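4.2 Building the pair, and what we are prepared to claim for it

Published write-ups of home-built grippers tend to skip from the parts list to the demonstration. We have tried to stay in the gap between them, where most of our evenings went. The Clurine pair was assembled at Lelero, a shared workshop with one good drill press and a booking sheet that people mostly honour. The plans we began from promised a weekend build. Ours took 11 sessions, two of which were lost entirely to a cable connector that worked on the bench and dropped out whenever the operator bent an elbow.

The design is simple enough. Each unit has a body held in the hand, two short fingers ending in flat pads, and a cable back to the logging computer. Wireless operation was in the plans too. We built it, watched the timestamps drift, and went back to cable. The cost is that the operator works tethered, and has to learn to keep the slack clear of the work. We doubt this is neutral with respect to how people move. Forearms that are minding a cable probably take more cautious paths than forearms that aren't, and any data set recorded this way will carry the habit with it.

For the bench task we chose fitting a bag to a wastebasket, a chore that calls for both hands and punishes a poor grip. The operator is seated, the basket stands upright on the table, and the bag begins crumpled beside it. A thin bag has no fixed shape, so there is no correct first grasp to compare against. That was part of the appeal. It also makes the task very easy to flatter, as a bag hooked over one side of a rim looks much like success from most angles. 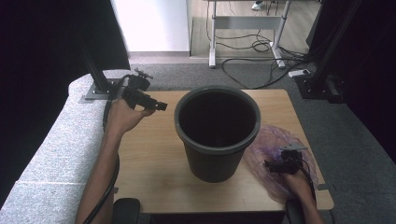
Anika Brannigan disagreed with our choice of task when she read the draft, and asked that the objection go in. In her view a bag tells you more about the operator than about the tool: anyone with a bit of patience can coax thin plastic into place with nearly any pair of jaws, and a build this rough should be judged first on rigid things of known size. She would have started with blocks and left the housework until the fingers had earned it.

We think she is largely right. The results in Section 5 should be read as a test of a person holding two grippers, and we make no claim that a motorised arm fitted with the same fingers would do as well. The Studeseo logging software stores finger opening and pose, and neither tells us how hard the operator was squeezing. A person feels the plastic begin to slip and tightens up without a thought. That correction leaves almost no trace in the log, and we suspect it does a fair share of the work.

The pads deserve more scepticism than they usually get. Ours are thick blocks with a matte facing, held through small mounting holes so that they can be swapped. We chose the facing by feel, after pressing our thumbs on whatever was in the offcuts drawer, and would not defend the choice in front of a materials engineer. The edges wear. Once an edge frays, the contact area is no longer the one in the drawing, and comparisons between an early session and a late one become doubtful. We did not log pad condition until June, by which time much of the recording had been done. Anybody repeating the build should photograph the pads at the start of each session, square on and under the same lamp.

Pad angle was the other nuisance. The plans show the faces parallel at every opening. With our tolerances they are nothing of the sort – a smear of printed plastic left in a hinge bore is enough to tip one pad visibly – and on a curved wall the contact then shrinks to a line. Filing helped. It also introduced play, which we have not measured and would rather admit to than guess at.
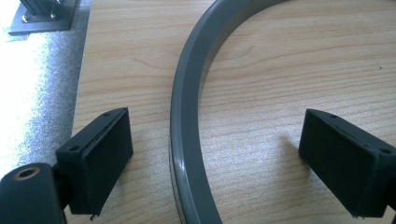
Figure 1. Finger pads of a hand-held gripper, with a grey plastic ring lying on the tabletop between them.

Neither fault stopped us using the pair, though both limit what the recordings can be compared with. Drawings for the revised hinge are in Appendix B, along with the cable routing we settled on.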